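Re: [barora-users] segmenter splits stacked objects into separate instances

Marlene Beaudoin wrote:
> We are on the Vachon branch and the depth-based merge step
> keeps giving us three instances for a stack of three tiers.
> Raising min_cluster to 2000 did not help. Is this expected,
> or did we break something in the config?

Hi Marlene,

It is expected with the defaults. The merge step compares color before it compares depth, so a strong color band between two regions counts as a boundary even when the surface is continuous. min_cluster only drops small clusters. It won't join big ones.

I ran our steamer stack through the same branch this afternoon and got your result, with cuts at both of the yellow joins.

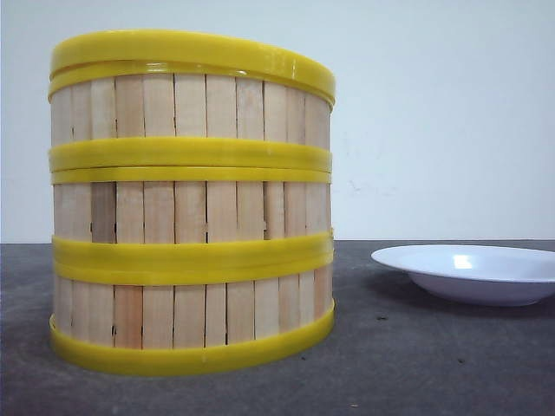 Setting color_weight to 0 in the merge block fixed it for me. The stack came back as one instance with 1465 points after downsampling, and the plate stayed separate. You may also want to raise the neighbor count to 9, as the seams between slats leave small gaps in the depth.

The catch is that the planner then sees one tall object and will only offer grasps for the whole stack. If you need to lift off a single tier, keep the color term and group the instances later - Muvadum has a parent field for this, but Plovutlow ignores it at the moment. I have a patch for that and can post it once the tests pass.

Could you send your merge block? I'd like to check it against mine.

Hiba Mahasneh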